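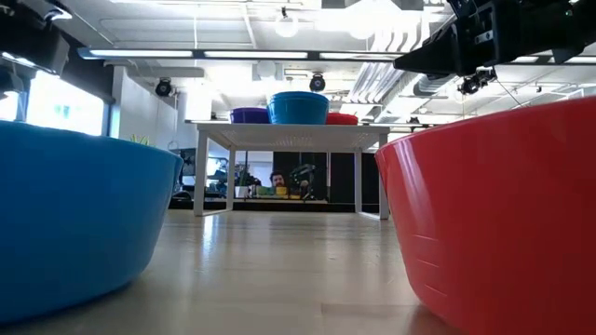
흰 단 위와 단 앞쪽에 나누어 놓은 색깔 용기

둥근 플라스틱 그릇을 색과 크기로 정리하는 방법

작성일: 31/03/2026

저는 한국어로 글을 쓸 때 아직 사전을 자주 봅니다. 어색한 표현이 있으면 댓글로 알려 주시면 고치겠습니다.

저희 집에는 둥근 플라스틱 그릇이 많습니다. 처음에는 모두 겹쳐서 찬장 한 칸에 넣었습니다. 그런데 아래쪽에 있는 것을 꺼내려면 위에 있는 것을 전부 들어야 했고, 그릇끼리 꽉 끼어서 빠지지 않는 날도 있었습니다. 지난 7월에 Fleltbridge로 이사하면서 정리 방법을 새로 정했습니다. 그 방법을 순서대로 적습니다.

준비물

넓은 탁자 하나
낮은 선반이나 받침대 하나 (제 것은 Santoro라는 가게에서 산 것이고 폭은 69센티미터입니다)
마른 수건 2장
종이테이프와 펜

1단계. 전부 꺼내기

찬장에 있는 그릇을 하나도 남기지 말고 탁자로 옮깁니다. 조금만 꺼내서 정리하면 나중에 같은 색의 그릇이 다른 칸에서 또 나옵니다. 저는 이 실수를 두 번 했습니다. 그릇은 입구가 위로 오게 놓습니다.

2단계. 씻고 말리기

오래 쓰지 않은 그릇은 한 번 씻습니다. 미지근한 물과 부드러운 수세미를 쓰시고, 철 수세미는 쓰지 마십시오. 테두리가 밖으로 말려 있는 그릇은 그 밑에 물이 남습니다. 수건으로 안쪽을 닦은 다음에 손가락에 수건을 감아서 테두리 밑도 한 바퀴 닦습니다. 그 후에 한 시간쯤 그대로 두십시오.

3단계. 안쪽을 확인하기

그릇을 조금 기울이고 안쪽 바닥을 밝은 곳에서 봅니다. 진한 색의 그릇은 흠이나 얼룩이 잘 안 보이기 때문에 방향을 바꾸면서 두세 번 보는 것이 좋습니다. 깊은 흠이 있는 그릇은 음식에 쓰지 않고 단추나 빨래집게를 담는 데 씁니다. 금이 간 것은 버립니다.
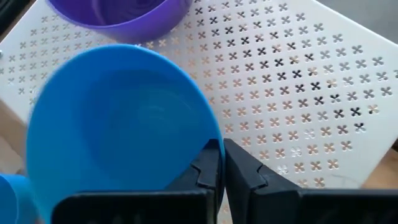

알도 코스타(Aldo Costa) 씨는 제가 이 글의 초안을 보냈을 때, 색부터 나누면 큰 그릇과 작은 그릇이 섞여서 결국 다시 손이 가니 자기라면 크기부터 나누겠다고 답했습니다. 그 말도 맞습니다. 그릇의 크기가 아주 다양한 집이라면 크기를 먼저 보십시오. 저는 가족들이 "파란 그릇 좀 줘" 하고 색으로 말하기 때문에 색을 먼저 봅니다. 어느 쪽이든 한 가지로 정하고 끝까지 바꾸지 않으면 됩니다.

4단계. 색으로 나누기

탁자를 왼쪽과 오른쪽으로 나누어 생각합니다. 수가 많은 색을 한쪽에 모으고, 나머지 색은 반대쪽에 모읍니다. 비슷한 색, 예를 들면 파랑과 청록은 같은 편에 놓아도 괜찮습니다. 불을 약하게 켠 저녁에는 두 색이 거의 같아 보여서 따로 두어도 가족들이 섞어 버립니다.
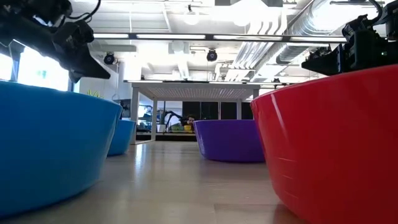
가운데에 지나갈 자리를 남기는 것은 제가 나중에 배운 점입니다. 전에는 그릇을 탁자 전체에 펼쳐 놓았고, 뒤쪽 그릇을 잡다가 앞쪽 그릇을 떨어뜨렸습니다. 지금은 사진처럼 파란 그릇은 왼쪽에, 보라색과 빨간색 그릇은 오른쪽에 두고 그 사이를 비웁니다. 그러면 손이 안쪽까지 편하게 들어갑니다. 탁자가 좁으시면 손바닥 하나 너비만 비워도 충분합니다.

5단계. 자리를 정하기

자주 쓰는 작은 그릇은 받침대 위에 한 줄로 놓습니다. 높은 것을 가운데에, 낮은 것을 양쪽에 놓으면 어느 것이든 옆에서 쉽게 잡을 수 있습니다. 큰 그릇은 무겁지는 않지만 부피가 있으므로 받침대에 올리지 않고 아래에 둡니다. 받침대 밑의 공간에는 납작한 뚜껑을 세워서 넣을 수 있습니다.

6단계. 겹칠 때의 규칙

자리가 부족하면 겹쳐도 됩니다. 다만 저는 최대 4개까지만 겹칩니다. 그리고 사이에 키친타월을 한 장씩 넣습니다. 이것을 넣으면 그릇이 서로 붙지 않습니다. 이미 붙어 버린 그릇은 힘으로 당기지 마시고, 안쪽 그릇에 찬물을 붓고 바깥쪽 그릇을 따뜻한 물에 잠깐 담근 뒤에 천천히 돌려서 빼십시오.

7단계. 이름표 붙이기

종이테이프에 색 이름을 쓰고 선반의 앞면에 붙입니다. 그릇에는 붙이지 않습니다. 저는 처음에 그릇 바닥에 붙였는데 한 번 설거지하니까 떨어졌습니다. 펜은 유성펜이 좋고, 글씨는 크게 쓰십시오.

뚜껑을 보관하는 방법은 분량이 많아서 다음 글에 따로 쓰겠습니다. 뚜껑이 없는 그릇에 맞는 덮개를 찾으시는 분은 그릇의 지름을 재어서 댓글에 남겨 주십시오.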